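Robotics Lab Practice – Handout 4
Comparing Fingertips on a Two-Arm Station

Read this before your lab slot. Room 202, Stovham building. Bring the handout from last time, as the joint limits are not repeated here.

The question for this unit is narrow: how much does fingertip shape matter when the object is soft? You will use the two-arm station and the small wrist cameras, and change only the tips. 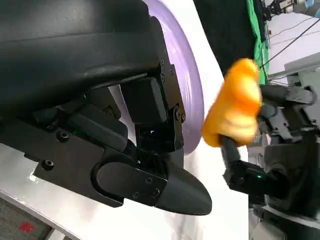

Both arms at the station, with the orange soft object in the right gripper.
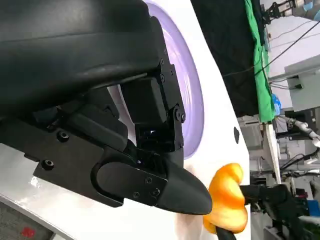

1. Tip types

Verell tip: narrow, rounded end. Gets into folds and under edges. Small contact area, so a soft object can turn around the contact point.

Priller tip: wide and flat, with a rubber face. Holds a soft object steady but needs more room to close. It also blocks more of the wrist camera view.

Use the same tip type on both arms for a run. Mixed pairs come up in Handout 5.

2. Settings

Control rate is 400 Hz for all runs. Closing force is set on the controller as a number from 0 to 1000. This is not newtons, and the scale is not linear at the low end. Start at the bottom and go up in small steps. Write down the lowest setting that lifts the object, then the setting at which it visibly deforms. The gap between the two is the useful range for that tip.

3. Procedure

Home both arms.
Check that the tip screws are tight. Do this again after every tip change.
Place the object on the table and pick it up with the right arm.
Bring the left arm in and hand the object over.
Set it down, open the gripper, home again.

Do 11 handovers per tip type. The first one is practice and is left out of your table. If the arms touch, stop and log the run as a fault, even if the handover could have gone on.

4. Cameras

The wrist camera sits close to the gripper, so its own finger takes up a lot of the picture. Fast moves blur. When you score a handover from video, use a moment when both arms are still – if there isn't one, score from the joint log.

5. What to hand in

One table per tip type: run number, force setting, result (held, slipped, dropped, fault). Add a short paragraph on the useful range and one on camera view. No plots needed.

Reading: Abubakar course notes, the section on contact area and soft objects. Skip the derivation.

Tables are due at the start of the next lab. Leave the Priller tips in the drawer they came from, in pairs.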